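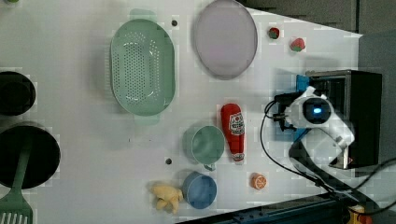 Play dishes and a green colander on the white table.

Filed under: Breads & Rolls, Weeknight Baking

I make these garlic pull-apart rolls every time soup is on the menu, and they're so easy! Stir a packet of yeast into a cup of warm milk with a spoonful of sugar and let it get foamy. Mix in 3 cups of flour, a teaspoon of salt and 4 tablespoons of soft butter, then knead until the dough feels smooth – I use the mixer, my arms are lazy.

Let it rise for an hour, tear it into 12 balls and pack them into a buttered pan. Give them another half hour under a towel, then bake at 375 until the tops are golden (20 minutes in my oven). Brush on lots of melted garlic butter while they're hot. My friend Szu-yu Tsai adds parsley – I usually forget to buy it.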